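스물아홉 번째 편지, 그러니까 29호입니다. 지난 호에 "다음엔 꽃 이야기를 좀 길게 해볼게요"라고 써놓고 한참을 미뤘더니 메일함에 꽃 얘기 언제 하냐는 답장이 꽤 쌓였더라고요. 그래서 오늘은 합니다. 길어요! 차 한 잔 떠놓고 오세요. 저는 보리차 마시면서 쓰고 있습니다.

## 매주 꽃을 사는 사람이 되기까지

저는 원래 꽃을 사는 사람이 아니었어요. 졸업식, 어버이날, 누가 개업했을 때. 그게 전부였고, 받으면 포장지째로 싱크대에 하루쯤 눕혀두다가 미안해져서 부랴부랴 물컵에 꽂는 사람이었거든요. 그런데 작년 3월에 이사를 하면서 식탁을 새로 들였고, 그 식탁이 생각보다 컸고(온라인으로 가구 살 때 제발 줄자를 꺼냅시다), 혼자 밥을 먹으면 맞은편이 너무 휑해서 뭐라도 올려두고 싶어졌어요. 처음엔 과일 바구니를 놨는데 귤이 자꾸 밑에서부터 무르더라고요. 그다음이 꽃이었습니다.

첫 꽃은 동네 정류장 앞 가게 Hitard에서 산 소국 한 단이었어요. 간판만 보고 저는 몇 년 동안 거기가 철물점인 줄 알았어요. 들어가 보니 바닥에 양동이가 쭉 있고 풀 냄새가 훅 나는데, 그 냄새에 졌습니다. 소국은 놀랍도록 오래갔어요. 물을 갈 때마다 이제 시들겠지, 했는데 계속 버티는 거예요. 나중에 알았는데 소국이 원래 튼튼한 꽃이라네요. 초보가 첫 꽃으로 소국을 고른 건 순전히 운이었고, 만약 그날 수국을 샀더라면 저는 이틀 만에 포기하고 귤로 돌아갔을 거예요.

그 뒤로 거의 매주 한 단씩 삽니다. 큰 꽃다발은 비싸니까 잘 안 사고요, 한 가지 꽃 한 단에 초록 잎 소재 반 단. 여기에 재미를 붙이고 나니까 장 보러 가는 길이 바뀌었어요. 일부러 한 정거장 전에 내립니다. 저녁 일곱 시쯤 가면 그날 남은 걸 섞어서 싸게 묶어주시는데, 그 묶음이 은근히 제일 예뻐요. 제가 절대 고르지 않을 조합이 들어 있거든요. 주황색 튤립 옆에 보라색 스타티스라니, 제 손으로는 못 고르죠.
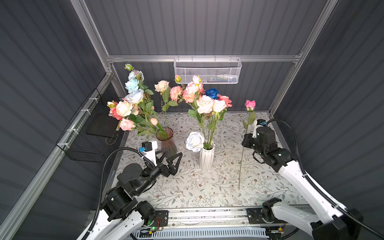
아무튼 그렇게 사다 나르다 보니까 궁금한 게 생겼어요. 똑같은 가게에서 산 꽃이 어떤 주에는 열흘을 가고 어떤 주에는 사흘 만에 고개를 떨구는 거예요. 뭐가 다른 걸까? 저는 궁금하면 일단 적는 성격이라 냉장고에 종이를 붙여놓고 써봤습니다. 꽃 이름, 산 날, 물 간 날, 버린 날. 100일 동안 적었어요. 중간에 출장이 한 번 껴서 엄마가 대신 적어주셨는데, "물 갈음. 예쁨." 이런 식으로 감상이 들어가 있어서 자료로서의 가치는 좀 떨어집니다만 제일 좋아하는 기록이에요.

종이를 떼서 죽 읽어보니 답이 너무 뻔해서 허탈했어요. 물이었습니다. 제가 게을러서 물을 안 간 주에 꽃이 빨리 갔어요. 끝! 설탕을 넣었느니 락스 한 방울을 넣었느니 하는 건 제 기록만으로는 차이를 모르겠더라고요. 물론 꽃을 전문으로 하시는 분들은 다르게 말씀하실 수 있고, 저는 그냥 식탁 하나 가진 사람이니까 감안해서 읽어주세요.

## Prasert 씨에게 배운 것

여기서 제 선생님을 소개해야겠네요. Hitard에서 오전에 일하시는 Prasert Sitthichai 씨. 한국어를 저보다 또박또박 하시고, 손님이 꽃을 들고 계산대로 오면 "집에 꽃병 입구 얼마나 넓어요?"부터 물어보세요. 처음 그 질문을 받고 저는 얼어버렸어요. 꽃병 입구 넓이를 외우고 다니는 사람이 있나요? 손으로 이만한가, 하고 동그라미를 만들어 보였더니 제가 고른 장미 옆에 잎 소재를 두 줄기 더 얹어주시면서 입구가 넓으면 꽃이 다 옆으로 눕는다고 하셨어요. 그러니까 먼저 잎으로 그물을 짜듯이 줄기를 엇갈리게 꽂고, 꽃은 그 사이에 끼우는 거래요.

이게 저한테는 정말 큰 깨달음이었어요. 저는 그동안 꽃을 다발째로 쥐고 꽃병에 푹 넣은 다음, 왜 가운데가 뻥 뚫리지? 하면서 손으로 이리저리 밀고 있었거든요. 순서를 바꾸니까 같은 꽃이 전혀 다르게 서 있더라고요.

그날 이후로 제가 지키는 순서는 대충 이래요.

1. 집에 오면 꽃부터. 장바구니의 두부는 기다릴 수 있습니다. (아이스크림은 못 기다려요. 아이스크림이 있으면 아이스크림부터.)
2. 물에 잠길 잎은 전부 뗍니다. 아깝다고 남기면 물이 금방 탁해져요.
3. 줄기 끝을 비스듬히 자르고 바로 물에 넣어요.
4. 잎 소재를 먼저 엇갈리게 꽂고, 키 큰 꽃, 얼굴 큰 꽃, 자잘한 꽃 순서로.
5. 한 발 물러나서 봅니다. 그리고 제발 거기서 멈춰요. 저는 늘 여기서 욕심내다가 한 줄기 부러뜨립니다.

가위는 좋은 걸 사라는 말을 하도 많이 들어서 저도 하나 샀어요. Boström이라는 데서 나온 원예용 가위인데, 부엌 가위로 자르던 시절에 비하면 천국이에요. 부엌 가위는 줄기를 자른다기보다 씹어놓는 느낌이었달까. 대신 이 가위로 택배 상자를 뜯으면 안 됩니다. 저는 한 번 뜯었고, 테이프 끈끈이 닦느라 저녁을 다 썼어요. 지금은 가위 손잡이에 빨간 실을 묶어놨습니다. 빨간 실은 꽃, 실 없는 건 김치랑 택배. 집에 오는 손님마다 설명해줘야 하는 게 흠이에요.

## 꽃병은 몇 개나 있어야 할까

구독자분들이 제일 많이 물어보신 게 이거였어요. 제 대답은 세 개입니다. 목이 긴 것, 항아리처럼 배가 나온 것, 그리고 컵만 한 작은 것. 그 이상은 취미의 영역이고, 저는 물론 그 영역으로 넘어가 버렸습니다. 싱크대 위 칸 하나가 통째로 꽃병이에요. 그릇은 어디로 갔냐고요? 책장으로 갔습니다. 책은요? 묻지 마세요.

중고로 사는 걸 정말 추천하고 싶어요. 저는 Flastik이라는 중고 그릇 가게를 자주 가는데, 거긴 꽃병이 선반 맨 아래에 먼지를 뒤집어쓰고 있어요. 허리를 숙여야 보이니까 다들 그냥 지나치더라고요. 저는 거기서 목이 긴 유리병을 하나 건졌는데 집에 와서 씻어보니 색이 완전히 달랐어요. 회색인 줄 알았던 게 연한 초록이었어요! 횡재한 기분이 이런 걸까요. 단점은 바닥에 하얗게 낀 물때인데, 식초를 조금 붓고 하룻밤 두면 웬만한 건 빠집니다. 안 빠지면 생쌀 한 숟갈이랑 물을 넣고 흔드세요. 팔이 아플 때까지요. 쌀은 버리시고요(당연한 말 같지만 저희 엄마가 아깝다고 잠깐 망설이셨어요).

두꺼운 유리랑 얇은 유리 중에 고르라면 저는 두꺼운 쪽이에요. 무게가 있어야 꽃이 한쪽으로 쏠려도 안 넘어가요. 얇고 가벼운 병에 해바라기를 꽂았다가 새벽 두 시에 우당탕 소리를 듣고 깬 적이 있습니다. 도둑인 줄 알고 우산을 들고 나갔는데 식탁 위는 물바다, 해바라기는 바닥에서 저를 올려다보고 있고. 그때 식탁에 깔아뒀던 종이 고지서들이 다 젖어서 드라이어로 말렸어요. 관리비 고지서에 지금도 노란 꽃가루 자국이 있습니다.

## 식탁보 논쟁

꽃 얘기에 식탁보를 빼놓을 수가 없어요. 저는 잔잔한 무늬파입니다. 민무늬 흰 천은 정말 예쁘지만 김치찌개를 먹는 집에서는 욕심이에요. 잔무늬는 얼룩이 생겨도 그냥 무늬가 하나 늘어난 것처럼 넘어갈 수 있거든요. 그런데 제 친구들 중에는 꽃 밑에 꽃무늬를 까는 건 죄라는 파가 있어서, 이 문제로 단체 대화방이 한 번 시끄러웠어요. 상대편 주장은 이거예요. 꽃이 주인공인데 바닥까지 떠들면 산만하다. 제 주장은 무늬가 작고 색이 연하면 오히려 꽃이 더 살아난다. 벽지랑 비슷한 거 아닌가요? 벽지에 무늬 있다고 액자 못 거는 건 아니잖아요.

이 논쟁은 결론이 안 났고, 각자 자기 집 식탁보를 자기가 깔기로 했습니다. 독자분들 의견도 궁금해요. 답장 주세요. 편이 필요합니다. 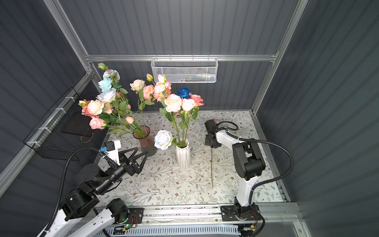

그리고 천 얘기가 나온 김에 하나만 더. 꽃가루는 절대로 젖은 행주로 문지르면 안 돼요. 백합 꽃가루가 특히 무서운데, 문지르는 순간 천에 스며서 주황색이 영원히 삽니다. 테이프로 톡톡 찍어서 떼어내세요. 저는 백합을 사면 수술부터 떼어요. 휴지로 감싸서 살짝 당기면 쏙 빠집니다. 다 핀 다음에 하면 이미 늦고, 봉오리가 막 벌어질 때가 딱 좋아요. 그리고 고양이 키우시는 분들은 백합은 아예 집에 들이지 마세요. 고양이한테는 정말 위험한 꽃이에요. 이건 농담 없이 적어둡니다.

## Tistitport에 다녀왔어요

지난달에는 꽃 때문에 여행까지 갔습니다. 여행이라고 하기엔 버스로 갔다가 저녁에 돌아왔지만요. Tistitport라는 온실 단지인데, 화훼 농가 몇 집이 모여서 아침에만 직판을 해요. 새벽 다섯 시에 일어났어요. 제가요! 평소 출근할 때도 안 되는 일이 꽃 앞에서는 되더라고요.

들어가자마자 안경에 김이 서려서 한참 아무것도 못 보고 냄새만 맡고 서 있었어요. 젖은 흙이랑 풀이랑 약간의 난로 냄새. 김이 걷히니까 라넌큘러스가 끝도 없이 깔려 있는데, 저는 그렇게 많은 라넌큘러스를 한자리에서 본 게 처음이라 말을 잃었습니다. 꽃잎이 겹겹이 붙어 있어서 가까이서 보면 좀 양배추 같아요. 사랑스러운 양배추.

거기서 Senad Popescu 씨라는 농부를 만났어요. 라넌큘러스랑 스토크를 키우시는 분인데, 제가 냉장고 기록 얘기를 했더니 껄껄 웃으면서 본인도 공책이 있다고 보여주셨어요. 온도랑 물 준 시간이 빽빽하게 적혀 있고, 페이지 귀퉁이마다 커피 자국. 저는 그 공책이 너무 부러워서 돌아오는 길에 문구점에서 비슷한 걸 샀습니다. 아직 첫 장만 썼어요.

Senad 씨한테 들은 얘기 중에 제일 쓸모 있었던 건 꽃 고르는 법이었어요. 활짝 핀 꽃 말고, 봉오리를 살짝 눌러봤을 때 마시멜로처럼 말랑한 걸 고르래요. 돌처럼 딱딱하면 집에서 끝내 안 필 수도 있고, 흐물흐물하면 이미 늦은 거고. 튤립은 색이 막 올라올 때, 작약은 말랑할 때, 장미는 겉잎이 한두 장 벌어졌을 때. 그 얘기를 듣고 나니까 제가 그동안 제일 예쁜 상태의 꽃만 골라서 사 왔다는 걸 알았어요. 집에 오면 내리막길만 남은 꽃을요. 어쩐지!

또 하나는 줄기 끝을 보라는 거였어요. 끝이 갈색이거나 미끈거리면 물통에 오래 있었던 꽃이라고. 가게에서 꽃을 들어 올려 엉덩이부터 확인하는 게 좀 민망하긴 한데, 해보니까 다들 별 신경 안 씁니다.

돌아오는 버스에서는 꽃을 무릎에 안고 왔어요. 옆자리 할머니가 이게 무슨 꽃이냐고 물어보셔서 라넌큘러스요, 했더니 라면 뭐? 하셔서 둘이 한참 웃었어요. 올해 80이 되셨다는데 평생 제일 좋아하는 꽃은 도라지꽃이래요. 꽃집에서는 안 파니까 밭에서 봐야 한다고요. 내릴 때 한 송이 드렸더니 가방에서 누룽지 사탕을 한 줌 꺼내주셨습니다. 제가 훨씬 남는 장사였어요.

## 시든 다음의 일

시든 꽃을 버리는 게 힘들다는 답장도 있었어요. 저도요. 그래서 한꺼번에 버리지 않고 먼저 간 줄기부터 한 줄기씩 빼요. 그러면 꽃다발이 점점 작아지니까 꽃병도 점점 작은 걸로 옮기고, 마지막에는 소주잔에 한 송이만 남아서 창틀에 있게 됩니다. 저는 이 마지막 단계를 제일 좋아해요. 설거지하면서 계속 눈이 마주치거든요.

말리는 건 꽃마다 달라요. 스타티스랑 천일홍은 그냥 둬도 색이 거의 그대로 가고, 장미는 거꾸로 매달아야 고개가 안 꺾여요. 수국은 물을 조금만 남기고 꽃병째로 두면 천천히 말라요. 튤립은 하지 마세요. 저는 해봤어요. 오래된 바나나 껍질이 됩니다. 그리고 말린 꽃도 언젠가는 버려야 해요. 먼지가 앉기 시작하면 그건 장식이 아니고 청소거리더라고요. 저는 철이 바뀔 때 한 번씩 싹 정리합니다.

포장지랑 리본은 모아둬요. 리본은 다리미로 낮은 온도에 한 번 밀면 새것 같아지고, 크라프트지는 신발장 서랍에 깔기 딱 좋습니다.

## 독자 편지에서

이번 달 답장 중에 몇 개 골라봤어요.

"꽃을 사면 남편이 무슨 날이냐고 물어봐서 매번 곤란해요"라는 분. 저희 집은 제가 저한테 물어봐요. 오늘 무슨 날이지? 대답은 대체로 '월급날 지난 지 얼마 안 된 날'입니다.

"향이 강한 꽃은 머리가 아픈데 뭘 사면 좋을까요?" 저는 튤립, 거베라, 리시안셔스 쪽을 권하고 싶어요. 히아신스는 피하시고요. 저도 히아신스를 침실에 뒀다가 밤중에 베란다로 내보낸 적이 있어요. 그 작은 게 온 집을 다 채우더라고요.

"한 단에 얼마쯤 쓰세요?" 저는 한 주 점심 커피 두 잔 값으로 정해놨어요. 넘으면 그 주는 회사 탕비실 커피를 마십니다. 꽃이 비싼 졸업 철에는 꽃 대신 마트에서 파는 미나리를 사서 뿌리째 컵에 꽂아놔요. 정말이에요, 꽤 예뻐요. 그리고 다음 날 전으로 부쳐 먹을 수 있습니다.

"꽃 사진 좀 더 올려주세요!" 네, 노력할게요. 제 꽃 사진의 절반은 초점이 뒤쪽 밥솥에 맞아 있어서요.

## 소소한 알림

이 편지를 받아보시는 분이 이제 1394명이래요. 처음에는 친구들이랑 이모 두 분이었는데, 이모들이 여기저기 보내주신 게 분명합니다. 이모, 고마워요. 새로 오신 분들을 위해 말씀드리면 여기는 살림 이야기를 두서없이 쓰는 곳이고, 가끔 한 달을 통째로 쉬기도 합니다. 미리 사과드려요.

다음 호는 이불 이야기를 할까, 된장 이야기를 할까 고민 중이에요. 이불은 쓰고 싶은 게 많고 된장은 물어보는 분이 많아요. 둘 중에 하나 답장으로 골라주시면 많은 쪽으로 쓸게요. 식탁보 무늬파인지 민무늬파인지도 꼭 같이 적어주시고요!

저는 이제 스토크 물 갈러 갑니다. 오늘 아침에 갈았어야 했는데 이거 쓰느라 잊고 있었어요.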